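Cell diary, May

Quick one before I forget it all. Kettle's on, got maybe half an hour before Sarla wants her bench notes.

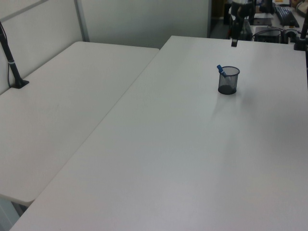
So the homing thing is back. Came in just after 7, powered up, arm went to home and stopped short again. Not by much. Enough that the pen pick misses on the first go and then the gripper closes on nothing and the whole script sits there sulking until the timeout. Timeout is set to 999 which I swear I did not do. Changed it to 30. Wrote it on the sheet this time.

Things I thought it was, in order:
cable snag
loose wrist bolt
somebody bumped the table
me

Started with the cables as they're the easy one. Pulled the lot out from behind the controller, followed each one by hand to the end, put new ties on. The old ties were way too tight near the wrist, you could see the jacket pinched. Left a decent loop there now so joint five can turn all the way without dragging. Ran it slow, hand on the stop. No tug. Felt good about that for all of ten minutes.

Homed again. Still short.

Wrist bolts next. One of them took nearly a quarter turn. Not great! But the others were fine and the torque driver clicked straight away on all of them. Put a paint mark across each head so we can see if they walk. Should of done that in the first place, Bradley did say so back when we put the Lorente wrist on and I said yeah yeah.

Homed again. Better?? Ran it five times and wrote the numbers down and no, not better, just luckier.

Coffee.

Rang Catevari support. On hold forever, then a very nice bloke who asked if I'd tried turning it off and on. I had. Then he asked what firmware and I read it out and he went quiet and said he'd get someone to call back. They have not called back. It's 3.40 as I write this.

Meanwhile had a proper go at the tables. Two tables meet and if one creeps then every taught point is off by the same bit, and that's a right pain to spot as everything looks fine by eye. Put the long straightedge across the join. Feeler gauges. Feet on the big one had wound down a touch on one corner, the one near the walkway, where the trolley goes past. Wound it back up, locked the nut, level on top both ways. Checked the pole clamps while I was down there – both tight, gave them each a good shove and nothing moved. Wiped the top with the Zistico stuff, which stinks but doesn't leave a film like the other one did.

Taught the pen cup position from scratch. Old points saved under the old name with _old stuck on the end, don't delete them please whoever reads this (Bradley).

Order I did it in, for next time:

Clear the table. Everything off.
Level it, lock the feet.
Home the arm, slow speed, and wait for it to fully stop before touching anything.
Jog down to the corner mark with the fingers shut. Set zero.
Put the cup down, teach above, teach at, teach away.
Run it at 30 percent before you run it at anything else.

Step three is the one I always rush. The controller says done a beat before the arm has settled, so if you hit set zero straight off you save a position that's still drifting. Which, ok. Typing that out and I think that might be a chunk of my problem from last time. Not all of it. But a chunk.

Anyway the real thing, I'm fairly sure, is the home switch on joint 2. Took the cover off after lunch. The little bracket it sits on had gone soft, the plastic one we printed in the rush, and it bends when the flag comes past. So the switch trips whenever it feels like it. Could push it with one finger and see it give. Sarla had a look and said "well there you go" and went back to her desk, fair enough.

Don't have a metal one. Flemadano do them, or they did, page says in stock but it said that last time too and we waited ages. Ordered 2 so there's one in the drawer. In the meantime I've put a shim behind the printed one and a dab of threadlock on the screws. Ugly. But it doesn't bend when I push on it now.

Ran the home routine over and over with the dial gauge on the flange. Needle comes back to the same spot near enough every time. Then a batch of pen picks at slow speed, 26 in a row with no miss, and then I stopped as I had to eat something. Haven't tried full speed. Not going to today. If the shim lets go at full speed I'd rather be standing there fresh than half asleep at the end of the arvo.

Finger pads are getting shiny too. Not slipping yet but the grip texture has gone flat on the inside. There's a spare set in the second drawer, in the bag with no label, under the hex keys. I'll swap them when the bracket goes in, one lot of re-teaching insted of two.

Sarla asked if the demo can still go ahead. Told her yes at slow speed, ask me again about fast. She wrote down yes. I saw her do it.

Bradley reckons we should log the home offset every morning and plot it, so a creep like this shows up before it starts missing. He's right, it would take a minute. I've made a page for it at the back of the blue folder. First entry is in. Pencil's on a string so it can't wander off.

Still to do:
chase Catevari about the firmware, ask for a name this time
bracket, when it comes
pads
put the cover back on joint 2, screws are in the lid of the tin, DON'T tip the tin
move the trolley route away from that corner, or at least ask
tidy the cables over on the desk side, I only did the arm end and the rest is a birds nest
bench notes for Sarla (late)

Later – 5.10. Catevari rang. Different bloke. Says there's a newer firmware with a settle delay you can set after homing, which would sort the step three business without anyone having to remember to wait. Wants us to back up everything first. Backup's running now and it is very slow. Leaving it going overnight with the arm powered down and a note taped to the controller so it doesn't get switched off at the wall.

Bringing my own feeler gauges home, the shop set is missing the thin ones again.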